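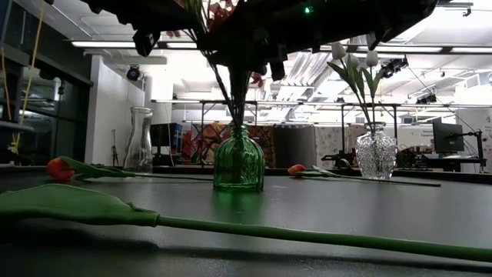 Two weeks with the Pratetti two-arm kit

2022-09-26

The Pratetti is a pair of tabletop robot arms sold as a kit by Himel, and you can rent it before you buy it. I rented it. The rental is 14 days for $300, and the money comes off the price if you keep the arms. This is what I found, in more or less the order I found it.

I have wanted a two-arm setup since May, when I gave up on doing anything interesting with one. A single arm can pick up a block and put it in a bin. Once you ask it to hold one thing still while it does something to another thing, you end up building clamps and jigs all day. I have a drawer full of those now.

What comes with it

Two arms, two power supplies, a controller box, mounting brackets, and a bag of bolts with a printed sheet. The software is called Kamila and you download it. The sheet has good drawings and very little text. I had both arms mounted in an afternoon. The brackets are the best part of the hardware. They are heavy and simple and they haven't shifted once.

The cables are not as good. They come in one length, and if you hang the arms over the table instead of standing them on it, that length is a little short. I had to move the controller box to get enough slack. Himel sells a longer set separately, which I think should just be in the box.

Kamila

Kamila does three jobs. It lets you move the arms by hand and record what you did, it plays the recording back, and it lets you edit the recording as a list of points. The recording part works well. You hold a button, push the arm where you want it, and let go. The arms feel light while you do this, lighter than I expected from the size of them.

Editing is slower. Each arm has its own list, and you tie the lists together with markers so that, say, the right arm waits for the left. If you delete a point that has a marker on it, the marker goes too, and there is no warning. I lost most of an evening to that before I worked out why the right arm had stopped waiting. I save a copy before every edit now.

There is also a mode called Owen, which is an add-on. Owen tries to correct the playback using a camera, so that an object doesn't have to sit in exactly the same spot every time. It is included in the rental but costs extra if you buy. More on that below.

The flowers

For the first few days I did the usual things with cups and blocks. Then I switched to artificial flowers and glass vases, and I stayed there for the rest of the rental. Flowers turned out to be a good test for this kit. The stems are thin and they bend. The heads are wide and catch on everything. A vase with a narrow neck leaves you very little room, and glass is hard for a camera to make sense of.

I used three vases. The cut-glass one with the white tulips is easy, as the leaves can spread out above the vase and the stems come together in the opening. The tall clear one is harder than it looks. It has a slim neck, and you are aiming down from above. The squat green one with the ringed neck gave me the most trouble, mostly once there was already a bundle of stems in it. Every new stem has to find a gap, and the red blossoms on top get in the way of the arm.

The other half of the job is picking a tulip up off the table. Grip it near the head and the leaves fold under. Grip it too far down and the head swings. I got the best results a bit below the leaves, with the second arm steadying the vase.

Here are my numbers for a single stem into the green vase, starting from flat on the table. With plain playback, and the flower put back by hand as carefully as I could manage, I got eight good ones out of 20. With Owen on, I got 14 out of 20. I counted a try as good only if the stem ended up in the neck and the vase didn't need to be straightened afterward.

That is a real gain, but it's uneven. Owen did fine finding an orange-red tulip head on a dark gray tabletop. It did badly with the clear glass. Sometimes it would put the rim of the tall vase a finger's width off to one side and then lower the stem very confidently onto nothing. Taping a strip of paper to the vase fixed it, though I would like not to have to do that. Lighting matters as well. Bright overhead strips leave reflections on the glass, and I got better runs with half of them switched off.

Things I'd want to know before buying

The arms are quiet. You can talk over them at a normal volume.

The grip force setting has too few steps at the low end. One step drops the stem and the next one leaves a dent in it. For cups you will never notice.

When both arms work close together over the middle of the table, Kamila slows them down to keep them from touching. It is careful about this -- more careful than I needed -- and you can't change the distance it keeps. Crossing one arm in front of the other is mostly out.

Support from Himel was by email only. I wrote twice. I had an answer the next day both times, and the second one fixed my problem.

Returning the rental means packing everything into the original foam, so keep it.

Would I buy it?

I would buy the arms. They are solid, they hold position, and the hand recording is the nicest I've used on anything in this price range. I'd skip Owen for now unless your objects are solid and your light is steady. Himel says an update for clear objects is on the way, with no date given.

I have asked for a second rental period and I'm waiting to hear if the discount still applies. If it does, I'll try the long green stalk with the thick stem next. So far I've only managed to roll it off the table.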